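Skorkico 5: Form Validation Helpers for Front-End Projects

Posted May 27, 2020 by Nelu Căpraru

Version 5 of Skorkico has been published to the package registry. The library provides a set of validation helpers for forms, intended for teams that do not wish to adopt a complete form framework. This post describes the principal changes, the upgrade procedure and the matters that remain open.

Skorkico was first written for the order forms at Fitside, where the same email and postal code checks had been copied into a large number of components. The checks had drifted apart over time. One form accepted a trailing space in an address field and another rejected it, and the support desk received the resulting complaints. The helpers were moved into a single package, and that package was later released under the MIT license with the agreement of the company.

What has changed

All validators now return a result object. In earlier versions a validator returned true or false, and the error message had to be assembled elsewhere. The result object has two properties, valid and code. The code is a short string such as "required" or "tooLong", and it is the responsibility of the application to map that string to text in the language of the user. Default English messages are available in a separate module and are not loaded unless imported.

Asynchronous validators are now supported without a wrapper. A validator may return a promise, and the field will report a pending state until the promise settles. If the user changes the value in the meantime, the earlier result is discarded. Readers who reported stale messages on user name fields should find that the problem no longer occurs.

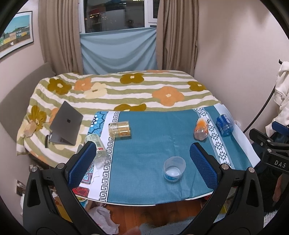 The combine helper accepts an optional second argument named stopOnFirst. When it is set to true, validation ends at the first failure. When it is omitted, every validator in the list runs and all of the failing codes are returned in order. The previous behavior depended on whether the list was passed as an array or as separate arguments. This was a design error on my part and has been corrected.

The package contains 20 validators at present. Three were removed in this release: creditCard, phoneLoose and isoDateLoose. The first belongs in the code supplied by a payment provider. The other two accepted values that most back ends would later refuse. Projects that depend on them may copy the source from the version 4 branch, which will stay in the repository.

Size and testing

The full build is 2733 bytes after minification and compression. Each validator may also be imported on its own, and the build tools I have tried remove the unused ones correctly. The test suite now holds 252 cases, a good part of them contributed by users of the Brestar admin template, who have been generous with unusual input. Names containing apostrophes and addresses with no house number are both covered as a result.

Upgrading from version 4

Code that compares the return value of a validator with true must be changed to read the valid property. Please note that a result object is always truthy, so an old condition will pass silently if it is left in place. A development build is provided that prints a warning whenever a result object is converted to a primitive value. It does not detect a plain if statement, and a text search for calls to the validators is therefore still advised.

Custom validators that return a boolean will continue to work. The library converts the value internally and assigns the code "invalid". No date has been set for the removal of this conversion.

Users of the Halim adapter should wait before upgrading. The adapter reads an internal property that has been renamed, and a compatible release is expected in June. Until then, version 4 should be pinned in the package file.

Open matters

Validation across several fields remains awkward. The present method is to pass the whole form object as the second argument, and this means that a change in any field runs the validator again. I have a draft that lets a validator declare the fields it depends on, but the syntax is longer than I would like. Comments on the draft are welcome in the issue tracker.

Type definitions have been rewritten and are included in the package. They are strict about the shape of the result object and less strict about the form object, where inference fails on deeply nested values. A note in the readme lists the affected cases.

Bug reports should include the version number, the validator in use and the exact input value. Reports concerning version 3 or earlier will be closed without a fix.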